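The year the Gasholm office bought the house program, I had been arranging furniture for a living longer than some of my coworkers had been walking. I don't mean moving it, my back would never have stood for that. I mean going into the rooms Osov rented out to companies and traveling nurses, standing there with a cup of coffee going cold, and deciding that the sofa wanted to be nearer the window. There were three of us who did it, and between us we had about 100 apartments and one van with a bad heater.

Then one morning in October we came in and the van keys were gone from their hook, and there was a screen on each desk instead.

"It does the walking," our manager said, quite kindly. "You just tell it if it's right."

So that was the job now. The program, which everyone called Ellard after the firm that made it, built every apartment as a kind of dollhouse inside the computer and went through it room by room at night, and by eight o'clock there was a queue waiting for us. I would click, and a room would come up. 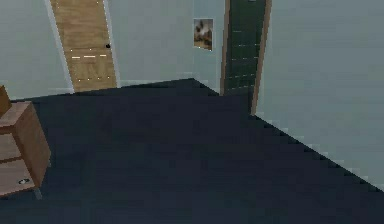 I approved my first one before lunch and felt nothing at all, and I remember being surprised by that, because I had always felt something when I shut the door of a finished place (pride, mostly, and sometimes just sore feet). The older of my two friends kept putting her hand out toward the screen as if she could nudge a cabinet along with her palm. The younger one was fast. She did 100 rooms that first week and was home every day by four, and she told us over sandwiches that her little boy had started saving his drawings to show her before supper. I had never once thought of the van as a thing that kept her from that, and I was ashamed, a little, for having missed it so much.

What got me in the end was a chair. It came up on a Saturday, when I was alone and had the radio on low, in the Hrubý Street apartment, and Ellard had flagged it for removal with a note that said *low use*. 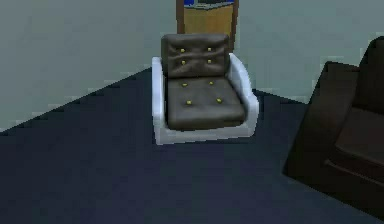 *The white armchair, Hrubý Street, as it came up in the queue.*

Well, I knew a chair like that. I had carried one up two flights with a bus driver who happened to be passing, and he had sat down in it at the top to get his breath and stayed for half an hour, telling me about his daughter's wedding. I looked at those yellow buttons for a long while. There was a box on the screen for comments, which we had been told was optional, and up to then I had left it blank.

I typed, *Keep. Good for visitors.* Then I pressed the button, and the next room came up, and I turned the radio a bit louder and pulled my own chair in closer to the desk.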